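Ivari Manipulation Cell: Progress Report to the Lernetti Fund

Reporting period: second quarter, ending in August
Prepared by: Piret Priedītis, cell supervisor

During the period the cell completed 2,132 door-opening cycles without a safety stop. The right-hand finger was replaced after 8 weeks of service, and both fingers were fastened again to the torque given in the Bratness manual. The wrist camera was recalibrated on the same visit.

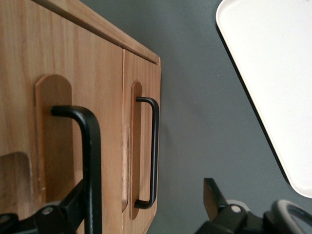
Maintenance of the gripper remains the largest call on staff time. Shahab Zarei now inspects the finger bolts at the start of each shift and records the result in the cell log. The cabinet in present use has two doors, each fitted with a black metal bar handle on a rounded wooden backplate, and the fingers must close on the long vertical grip without touching the backplate. To keep this clearance, the approach path was lowered in speed and the wrist offset was set again for each door.

Expenditure on spare parts came to $2,681, which is within the approved budget. One order, for finger pads from Adugna, is outstanding with a quoted delivery time of 14 days.

In the next quarter the cell will move to a fixed schedule for finger replacement. We request the Fund's approval to carry the unspent travel allowance over to the spare parts line.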